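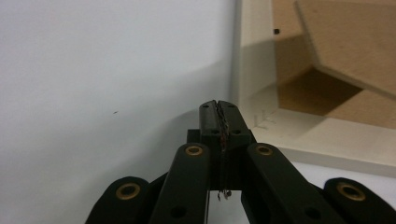
The tray on the white top, near corner

Shallow tray with a pale edge keeps sliding on a smooth white surface

Posted in Kitchen and Storage by Dranora, 2020-10-24

I have a shallow tray with a pale frame that lives on a white worktop in our utility room. The worktop is very smooth and the tray won't stay where I put it. If I lift something out of it with one hand the whole tray shifts, usually towards the front, and I've had it half over the edge twice.

The tray is 400 mm long on the long side and I don't know the make. It was in the house when we moved to Brarkdale in July. We use it for pegs, dishwasher tablets, spare bulbs and batteries, so it isn't heavy but it isn't empty either.

What I have tried so far:

A damp cloth folded underneath. Works for a day, then it dries out and the tray slides on the cloth instead.

Sticky tack on the corners. Held well but left greasy spots on the white and took some rubbing to get off.

I don't want to screw or glue anything down, as the tray has to come off for cleaning. The other thing is the gap. Crumbs and fluff get in along the side of the tray and collect at the corner, and on a white surface you see every bit of it. Is there something that would stop it moving and also make it easier to keep that edge clean?

I'm not sure what the worktop is made of. It could be laminate or it could be something painted. It doesn't seem to mark with hot cups but I haven't tested it on purpose.

2 replies

Todarine
Member, 3,500 posts

Clean both surfaces first. A lot of sliding trays are just dusty underneath. Turn it over, wash the bottom with washing-up liquid, rinse it and let it dry completely. Do the same to the worktop. Any polish or spray cleaner left on there will make it slippery, and the multi-surface ones are bad for this.

If it still moves after that, get small self-adhesive bumpers, the clear domed sort sold for cupboard doors. They come on a sheet and cost very little. Put one in each corner of the underside and one in the middle of each long side if the base bends at all. Set them in 10 mm or so from the edge so they don't show and so they have a flat bit to stick to. Press each one down for a good half minute and leave the tray upside down overnight before you load it. People skip that part and then say the adhesive is useless.

The bumpers lift the tray a little, so fluff will go under it as well as beside it. In exchange you can get a thin cloth in there without taking everything out. I do mine with an old tea towel, one end in each hand, pulled through from side to side — it takes a few seconds.

Try one bumper on a bit of the worktop nobody looks at before you do the lot. Leave it a week. Some dark rubber feet leave a yellow or brown mark on white, and if yours is painted I would be more careful still. Clear ones have been fine for me but I can't promise that for a surface I haven't seen in person.

For the greasy spots from the tack, use a little white spirit on cotton wool, again on a hidden bit first, then wash it off with soapy water.

Ông
Member, 13 posts

drawer liner. the rubbery mesh stuff off a roll. cut it a bit smaller than the tray and put it under, done. no glue. goes in the sink when it gets dirty

mine has been under a tray for 11 months and it hasn't moved. dont get the smooth plastic liner, it's no good for this, it has to be the one with holes in

also if you push the tray right back against the wall then theres one less side to clean

Comment from Dranora

Thank you both. I washed the bottom of the tray and there was a film on it, I think from the spray we use. It is better already but it still creeps if I knock it. I've got some of the mesh liner left over from the kitchen drawers so I'll start with that, and buy the clear bumpers if it doesn't hold. It can't go right back against the wall because the socket is there and the plug sticks out.

Comment from Todarine

Liner is fine. Lift it now and then and wipe underneath — the holes let grit through and it will scratch a shiny surface if you drag the tray about on top of it.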